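Sticking front door after the wet – plane it or leave it?

Home > Renovating > Doors, windows and skirting

yospina
Posts: 286
Wednesday, 7:42 pm

Front door on our place in Butholm has started binding at the top corner on the latch side. Solid timber, four panels, came with the house. It was fine all summer and since April it needs a shoulder to open. My husband wants to take the plane to it this weekend. I'd like a second opinion before we take off something we can't put back.

Hinges look OK to me. Three of them, painted over at least twice. The gap on the hinge side is tight at the bottom and wider at the top.

Yaneth Ospina

dunny_door
Posts: 1,039

Wider at the top on the hinge side means it's dropped. Forget the plane. Take out one screw from the top hinge, put in a 75 mm one that reaches the stud, and see where the door sits. Ten minutes.

Marg_in_Shearer
Posts: 463

Agree it's probably dropped, but timber doors move with the weather as well and this has been a wet autumn. Ours in Shearer swells every year and lets go again by September. If you plane it now you'll have a draught in January.

Has the top edge ever been painted? Run your hand along it. Painters skip it because you can't see it from the floor, and that's where the damp gets in.

brackets
Posts: 88

I'll go against the two above. I planed mine in June three years ago, 2 mm off the latch side, sealed it the same day and haven't touched it since. No draught. Waiting half a year with a door that jams isn't much of a plan if it's the one you'd use to get out in a fire.

What's the door, though? If it's a veneered one you have far less to play with than you think.

Marg_in_Shearer

Sealing it was what fixed yours, brackets. You could have dried it out and sealed it and kept your 2 mm.

brackets

Maybe. It was June. Dried it out with what?

yospina

Fair point about the fire. There's a back door, but still.

Top edge is bare. I stood on a chair and it's grey and a bit furry. Don't know if it's veneered. What kind of finish should I be aiming for if we end up stripping it? It's a tired cream gloss at the moment and I'd like to see timber.

tom_plurkstead
Posts: 12

We had the same question when we did ours in Plurkstead. I'd go for a warm reddish brown, and if the panels have a moulded edge leave the groove a shade lighter so the shape shows up.

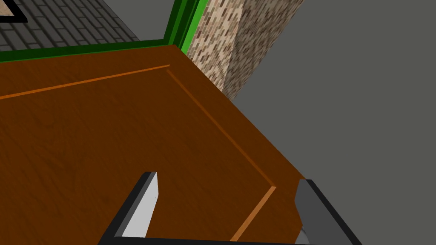 Raised-panel look, lighter line in the groove.

Two thin coats of oil stain, then a clear exterior finish over the top. Do both ends of the door too, top and bottom.

dunny_door

Nice colour. Dark finishes on a west-facing door cook, mind you. Which way does yours face?

Also, if the house is old, test that cream gloss for lead before anyone goes near it with a sander. Kits are cheap.

yospina

Faces south, so no sun to speak of. Will get a lead kit.

Put the long screw in tonight. Had to dig the paint out of the slot first, which took longer than the rest of it. The door came up a few millimetres and now it only rubs at the very corner. Husband has been told to put the plane away.

brackets

Good result. I'd still take a few strokes off that corner with 120 grit on a block once the lead test's back. That's not planing, Marg, before you start.

Marg_in_Shearer

I'll allow sandpaper.

yospina, the hardware place on Zustisik Road quoted me $2,000 for a new door and frame when mine was doing this, so a single screw is decent value. Get some primer on that top edge as soon as you have a dry day.

tom_plurkstead

And the bottom edge. You have to take the door off for that one, but give it a mirror first and see if it's bare – ours was.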